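Odanport Student Robotics Forum
Club Projects > Two-Arm Garment Folding

dusia_lead
September 18, 2024

Members are asked to review the folding task before the next session. Each team will program both arms to fold one white T-shirt laid flat on the wooden table. Teams have four attempts, and the best is recorded. The grippers are to be fully open before the first approach to the fabric.

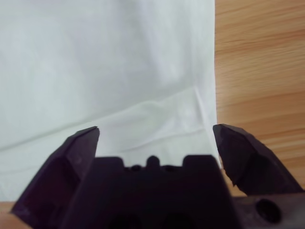 Charbonneau: I would ask the club to reconsider the limit. Four attempts favor teams that copied the July settings.

dusia_lead
The limit was adopted after discussion and will stand this term. Teams may use the July recordings, of which 1,987 are in the shared folder. The preferred method is to secure one corner with the first arm before the second arm closes on the hem.

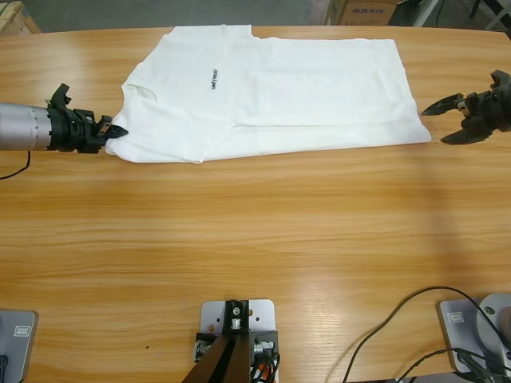
A team that wishes to use another order should submit its plan in writing. Plans are accepted until the session opens.

stovthorpe_team
We respectfully disagree with the preferred method. Our team found that a corner hold pulls the shirt out of line, and we will submit a plan that begins at the sleeves.

dusia_lead
Noted. The plan will be judged on the same terms as the others.
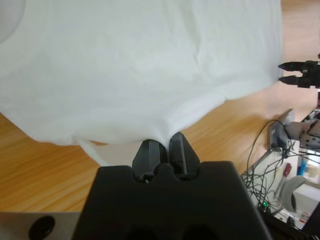
bench_two
May a team retrain its model between attempts?

dusia_lead
Retraining is permitted only before the first attempt. After that, the model must remain unchanged until the team has finished.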